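A VISIT TO THE RIDGEWAY RECORD FAIR AND THE WEMENT PRESSING PLANT

The soul and funk fair at Ridgeway has been running every December for a few years now, and this was my first time. What got me there was the second half of the program, a tour of the Wement pressing plant a short bus ride away. I collect mostly late seventies and early eighties R&B, the smooth end of it, and had never seen a record being made.

Doors opened at 9 a.m. for early entry. I paid the extra and was glad of it for the first half hour, after which it made no difference. The hall is long and low with a bad echo, and two dealers were playing different records at the same time from opposite walls. There were around 200 people inside by mid-morning and the aisles were tight. Bring a shoulder bag, not a backpack.

Prices were mixed. Common albums in good shape were cheaper than online, and the twelve-inch singles were quite a lot more. I went through one dealer's boogie section twice and found a promo copy of an album on the Vurular label that I had only owned on a scratched stock pressing. The sleeve has a cut corner and some writing on the back, and the vinyl is clean. I also picked up two modern soul 45s I didn't know, on the strength of the dealer's portable player, and one of them sounds much thinner at home.

The gospel crates at the back were the best value in the hall. Most buyers walked past them. Early eighties gospel often used the same session players and the same kind of horn charts as the secular records, and you can still get it for the price of a sandwich. I came away with four.

The bus for the plant left at one. Wement took over the building from a plastics company and presses for a number of small labels, Draramik among them, the reissue outfit that put out the two-disc set of West Coast group harmony I wrote up in the spring. Our party was split in half, and each half got a little over an hour.

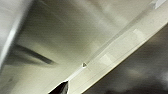

We started with lacquers and plating, or at least with an explanation of them. Wement doesn't cut its own lacquers, so they arrive from outside and go into the plating room, which we saw only through a window. The guide passed around a used stamper, thinner than I expected and with sharp edges. You hold it by the outside and try not to flex it.

The press room has 6 presses, four automatic and two manual. The manual ones are kept for colored and splatter vinyl and for short runs. The smallest order they take is 200 copies, although the guide said they will go down to 100 for a label that already has stampers on the shelf. That surprised me, as I had always heard much bigger numbers. It explains how somebody can afford to put out a single by a group that played one season in one town and then split up.

It is loud in there and smells like a warm shower curtain. The puck of vinyl goes in with a label on each side, the press closes, and the excess squeezes out around the edge and gets trimmed. Labels have to be baked dry beforehand or they blister. I asked about off-center pressings, which have spoiled several of my favorite ballads — long held notes show it up worse than anything — and got a fair answer. Sometimes the hole is punched wrong in the stamper, and when that happens the whole run has it.

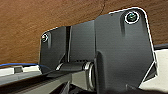

Quality control was the part I would have liked more of. They pull a disc at set intervals and play it right through in a small listening room with decent speakers and one uncomfortable chair. The test that afternoon was a slow jam with electric piano and a lot of quiet space in the intro, a good choice for hearing surface noise. I heard two ticks. The person checking wrote down three.

There was a question about recycled vinyl and whether it sounds worse. The answer was that their own trimmings go back in for black records, and never for clear. Someone else wanted to know about 180 gram pressings, and the guide said heavier discs feel nice and take longer to cool.

The tour ended in the packing area, where you could buy overstock. It was mostly house and some jazz, with one shelf of soul. I bought the Draramik instrumental album, which has a printed inner sleeve with full session credits, and a seven-inch in a plain bag that had no information on it at all.

Back at the fair by half past three, when several dealers were already packing up. A few will knock the price down at that point, but the good boxes had gone into the vans. Parking is free behind the hall. The coffee runs out early.

Next month I'll review the Vurular album properly, both sides, once I've cleaned it.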